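Fesutell: notes and README for the blog archive dump

last touched 29th January

So this is the bundle I keep promising people in the comments. Fesutell is a plain-text archive of the political group blog I help run, Hakia, plus the two smaller blogs that got folded into it over the years (Tosden, which was mostly local council stuff, and Zervas, which was mostly people arguing about Tosden). If you followed a link from the sidebar and expected a zip with pretty pages in it, sorry, it's text files and one big index!

What's in it

There are 300 posts in the main folder. 260 of those come with their full comment threads, and the rest have the post body only. The missing threads went down with our old comment host, which shut its doors one September with very little warning. I've tried the usual caches and got nowhere. If you saved any of those pages yourself — even as a printout — please write to the address in the sidebar.

Each post is one file. The top lines give the title, the posting date, the section and the original address, then there's a blank line and then the post. Comments follow after a row of equals signs, oldest first. Replies are indented with two spaces per level, up to 6 levels, and anything deeper than that just sits at the last level and you have to work out who was shouting at whom.

The long essays that ran in installments have a "series" line as well, with the part number. The longest one runs to 8 parts. Part five was posted twice by mistake and both copies collected comments, so I kept both and marked the second one "5b". Please don't mail me to say it's a duplicate, I know.

What I changed

Very little. I fixed the quotation marks that had turned into question marks during the move from Tosden, and I took out email addresses and phone numbers wherever I found them. Spelling is as it was. Dead links are as they were too, and there are a lot of them. A few commenters asked to be renamed, so they show up as "reader" plus a number, and the number stays the same through the whole archive so you can still follow a conversation.

Spam is gone. Rude is not spam, so rude is still there. You've been warned (the election night threads especially).

Known problems

Time stamps on the Zervas posts are off by an hour for half of each year. I haven't decided whether to fix them or leave them.

Footnotes in the older essays point to anchors that no longer exist. The notes themselves are at the bottom of the file, in order, so scroll down.

The section labels are a mess. "Elections" and "Voting" were two different sections run by two different people who didn't speak much, and I've left them apart. Search both.

Using it

Quote whatever you like with a link back to Hakia. For anything longer than a few paragraphs, ask first, as the essays belong to the people who wrote them. Comments belong to whoever typed them. If you're counting words or charting topics for a class, go right ahead — and send me the chart, I'd love to see it!

Images sit in their own folder and aren't tied to the posts yet.
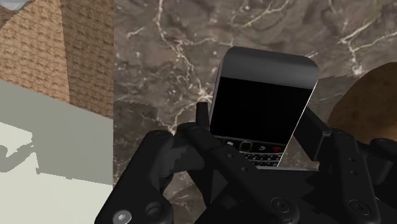
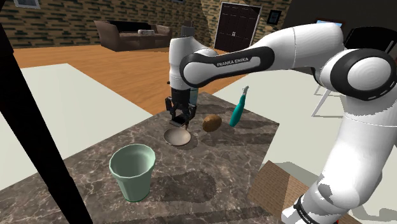
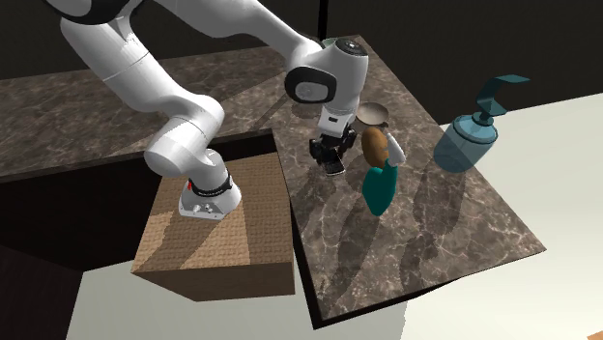 Images folder: three computer renders, each with a black gripper and a dark marbled surface.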